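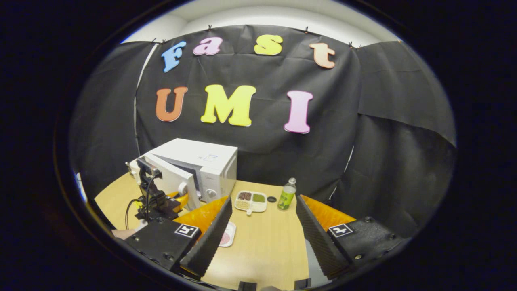

TRERSIDE, May

The future of housework has reached the microwave, and the door is open. Whether anything will be put inside it before dinner is a separate matter.

Engineers at Vikorari, a small automation firm on the Lamont side of town, have spent the spring trying to teach machines the sort of kitchen job most people do while looking for their glasses. The task list runs to 206 chores. It includes opening a microwave, closing a microwave, and sorting dry goods into a divided tray, and it was drawn up by people who have evidently never had to clean behind a stove, as that one isn't on it.

The work bench has a black arm parked at the microwave and a white tray with four compartments, with dark beans in one, green mung beans in the next and pale grains in a third. The fourth looked close to empty. Behind it all, big foam letters on black cloth spell out "Fast UMI," a cheerful bit of decorating in pink, yellow, orange and blue. The second word is the name of the hand-held gripper method the lab uses to record people doing chores. The first word is a goal.

Vikorari's own numbers are modest, and to its credit the firm pins them to the wall. In a run of 1000 tries this spring, the door-opening routine did well enough that the company now describes it as "mostly solved." Closing the door went less well. The arm tends to stop just short of the click, and a microwave that hasn't clicked is a cupboard.

Beans are harder still. A scoop of mung beans behaves one way on the first try and another way on the second, and a bean on the floor is, from the machine's point of view, no longer part of the problem. A person with a spoon fills the tray in 10 seconds. The arm's best time is 4 minutes, and the clock on that attempt was stopped before anyone swept up.

The shop floor looks more promising. Skurell, which packs dried foods for corner groceries, has been trying similar arms at its Trerside plant, where every bag is the same size and arrives at the same spot. There the machines stack cartons through the night shift without much fuss. Ask one to deal with a torn bag, though, and it will stack that too, leaking, with great care.

That gap is the whole story of household robots at the moment. Factories can be arranged to suit the machine. Kitchens are arranged to suit whoever last put the colander away, and few families will agree to keep their lentils in exactly one place for the sake of progress.

Vikorari says it will move on to liquids over the summer, starting with pouring from a small bottle into a dish. The firm has asked its landlord about a floor drain.

A home version is some way off, and the company won't name a year or a price. It does plan an open afternoon at the Lamont workshop, starting at 2 p.m., when visitors can watch the arm open the microwave. Lunch won't be served. There is a sandwich shop across the street, staffed by people, and it is quick.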